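Informe de visita a las instalaciones de la Reserva de Multance

Segunda jornada del programa de intercambio sobre gestión de équidos en libertad

La delegación llegó a la sede administrativa de la Reserva de Multance a las nueve de la mañana, en el mes de febrero, por invitación de la Dirección de Pastos y Fauna. El objeto de la visita era conocer el plan de control de la población de caballos asilvestrados, aprobado tras dos años de desacuerdo entre los ganaderos de la vertiente norte y las entidades de protección animal.

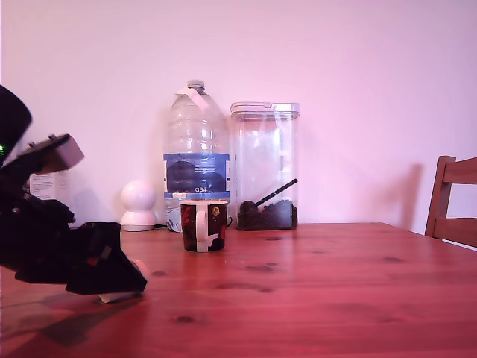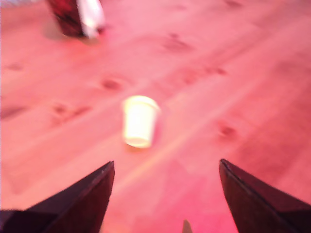

Arriba, pinza sobre una superficie de madera; abajo, vaso de papel blanco bajo luz rosada.

Recibió al grupo Mélanie Caron, directora de Pastos y Fauna, quien expuso los antecedentes en la sala de juntas. Según el último recuento aéreo, en la reserva viven 472 caballos sin propietario registrado, repartidos en 19 manadas. La mayor concentración se encuentra en la meseta de Ji, donde coinciden con el ganado ovino durante la estación seca y compiten con él por los mismos puntos de agua. La señora Caron recordó que el anterior plan preveía la captura y venta de una parte de los animales, sin garantías sobre su destino final, y que la medida quedó suspendida a raíz de las alegaciones presentadas por los propios residentes.

El acuerdo vigente descarta el sacrificio como método de control. Se apoya en la anticoncepción mediante dardo, la adopción supervisada y el cierre rotatorio de determinadas zonas de pasto. Tendrá una duración inicial de 18 meses, prorrogables previo informe del consejo de la reserva.

A continuación, la delegación se trasladó a los corrales de manejo de Brendard, a los que se accede por una pista de tierra en buen estado. El recinto dispone de una manga de conducción curva, un cepo acolchado y una zona de observación techada. En el momento de la visita se encontraban alojadas allí cuatro yeguas pendientes de revisión veterinaria. El responsable del recinto, Declan Moynihan, explicó el procedimiento de entrada: lectura de microchip, extracción de sangre, revisión de cascos y dentadura, y asignación provisional de corral según edad y grupo de procedencia. Los animales de una misma manada se mantienen juntos siempre que el espacio lo permite.

El señor Moynihan señaló dos dificultades. La primera es el suministro de agua durante el verano, que depende todavía de camiones cisterna. La segunda se refiere a las adopciones: las solicitudes recibidas proceden en su mayoría de fuera de la reserva, y el traslado exige una autorización sanitaria cuya tramitación se alarga con frecuencia. A preguntas de la delegación, indicó que no se entrega ningún animal sin visita previa a la finca de destino y que el contrato prohíbe la reventa durante el periodo de seguimiento.

Por la tarde se celebró una reunión con representantes de Ovomano, la asociación de criadores de ovejas de la vertiente norte. Su portavoz manifestó que el sector acepta el acuerdo, si bien considera insuficiente la compensación prevista por los vallados dañados y solicita que el recuento se repita cada año con presencia de un observador designado por los ganaderos. La Dirección de Pastos y Fauna tomó nota de ambas peticiones y se comprometió a responder por escrito a la segunda. Sobre la compensación no se alcanzó una posición común.

Varios asistentes plantearon la dimensión cultural del asunto. Los vecinos de mayor edad que intervinieron recordaron el papel del caballo en el transporte y en las ceremonias familiares, y pidieron que las decisiones sobre las manadas se comuniquen en las asambleas locales con antelación suficiente. Se les informó de que el calendario de capturas se expondrá en los tablones de cada distrito y se leerá en la emisora de la reserva.

La delegación solicitó copia de los siguientes documentos: protocolo veterinario de entrada, modelo de contrato de adopción y mapa de cierres rotatorios. Los dos primeros fueron entregados en el acto. El mapa se encuentra en revisión y será remitido cuando el consejo apruebe los límites definitivos de la zona de Ji.

La visita concluyó a las seis de la tarde. La delegación agradece a la Dirección de Pastos y Fauna y al personal de Brendard las atenciones recibidas. Las observaciones al presente informe pueden dirigirse a la secretaría del programa antes de la próxima sesión de trabajo.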